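I've had the Bekeo on the kitchen windowsill since August, and I think I can give it a fair go now. It's a little news radio, the sort that sits quiet all day and pipes up when something big breaks. I bought it after the Tuncombe floods, when I learned that the road out of town was shut from a text my sister sent me two hours late.

Setting it up took 10 minutes. You pick your area, choose how serious a story has to be before it wakes the thing up, and that's your lot. I set mine to "major only" (the middle setting had it chirping at me over council by-elections!) and it's been much better behaved.
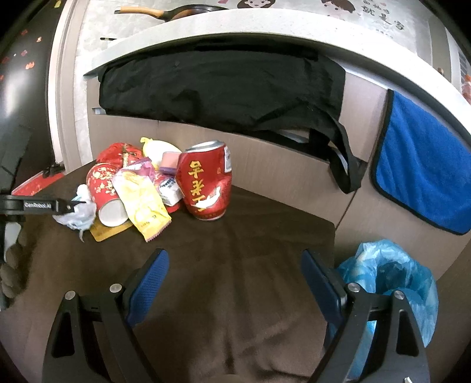 The sound is lovely for the size, warm on voices and clear enough to follow from the hall. I've got mine on the Londance bulletins, mostly for Anneli Riihimäki, who reads bad news without making you feel she's enjoying it. Esko Suominen does the overnight ones and mumbles a bit, but I can't blame the radio for that.

Grumbles? The battery, mainly. The box promises 100 hours and I get nearly half of that, and I'd want more in a power cut. The volume wheel is stiff too. My neighbour has the Miettinen, which has a wind-up handle, and I'm a bit jealous.

It cost me £395, and yes, I winced. If you live somewhere that floods or loses its phone signal I'd say go for it, but wait for a sale if you can. Four stars from me.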